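Why do some clothes have camouflage patterns?

Camouflage is a way of making something hard to see. Lots of animals have it. A moth with brown, blotchy wings can sit on a tree trunk all day, and hungry birds fly straight past.

People copied the idea. Until the 1800s, many soldiers wore bright coats in red or blue. Later, armies changed to dull colours such as khaki, a dusty yellow-brown. The word khaki comes from a word meaning dust.

After that came patterns. Your eyes find things by looking for their edges. If you see the outline of two arms, two legs and a head, you know it is a person. Patches and stripes in different colours break up that outline, so your brain has to work harder to put the shape together.

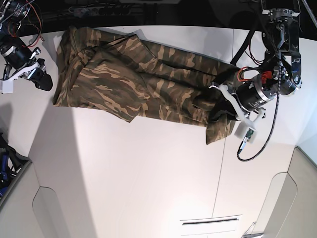 Olive green, dark brown, tan and khaki go well together because they are the colours of leaves, bark, dry grass and soil. The stripes are uneven on purpose. Straight, tidy stripes are rare in a wood, so they would stand out. Folds and creases help a little too, as they make darker patches of shadow.

A pattern only works in the right place. Green and brown cloth is easy to spot on snow, or on a plain white table. In snowy places people wear mostly white, and in deserts they wear sandy colours.

Try it yourself

Cut 2 moth shapes out of paper. Leave one white and colour the other to match a tree near your home or school. Fix them both to the trunk with sticky tack and walk back 100 steps - which one can you still see?

Written by Brittany Ross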